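Bimanual skewer task: does the relabeling step do anything?

Mevora Boards > Manipulation > Learning from demonstration

tacklebox_j
Jul 26, 2018
I've been trying to reproduce the hindsight relabeling result from the Zilusano group on a two-arm threading task. One arm holds the skewer, the other brings pieces to it, and the policy is behavior cloned from teleoperated demos. Their claim is that relabeling each demo with the piece count it reached, instead of the count the operator was asked for, cuts the number of demos needed by half.

My numbers so far. 300 demos, 11 thrown out for dropped frames. With relabeling, success on the second piece is better than baseline. On the first piece I see no difference at all. Has anyone else run this?

pdow_lab
What counts as success for you? The paper scores a piece as threaded if it is still on the rod when the arms return home. If you score at the moment of release you get a different table.

tacklebox_j
At release. I missed the return home condition. Will rescore from the logs tonight.

Lindby
I don't believe the relabeling does what they say. We ran the same comparison in November on a different threading task, 174 trials per condition, and the gap went away once both conditions had the same number of gradient steps. Relabeled episodes get split into sub-episodes, so that loader samples them more often. Check your step counts before you check anything else.

Kenna Dow
Lindby, that depends on the loader. Ours samples by timestep and the splitting has no effect on it. We still saw a gain, small but outside the seed variance over five seeds. I agree the factor of two in the abstract is hard to defend.

Lindby
Five seeds on one set of demos. Vary the demos too and then tell me about variance.

Kenna Dow
Fair. We only had the one operator.

ostrava9
Side question: how is everyone dealing with deflection? A thin rod held at one end moves when the piece makes contact, and the policy has to chase the tip. The paper says nothing about it.

tacklebox_j
I split the task into phases and the far end gets a second gripper near it for some of them. Current setup, in case the geometry matters: 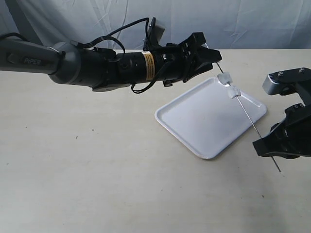 PiPER arm at left holding the upper end of the skewer, two pieces on, second gripper at the lower end. Tray underneath.

ostrava9
Thanks. So in that pose the second arm is not free to fetch. Do you label the phase switch by hand or let the policy find it?

tacklebox_j
By hand, from gripper width. It's crude. The Paterson segmentation code should do it but I couldn't get it to build.

pdow_lab
Use the older branch – the current one wants a solver version that conflicts with most things.

tacklebox_j
Rescored with the return home condition. The first piece now shows a small gap in favor of relabeling, second piece about as before. Step counts were not matched, so Lindby has a point. Rerunning both at 2,542 steps per epoch with the same epoch count. I'll post the table with per-seed values when it finishes.

Lindby
Post the loader config with it, please.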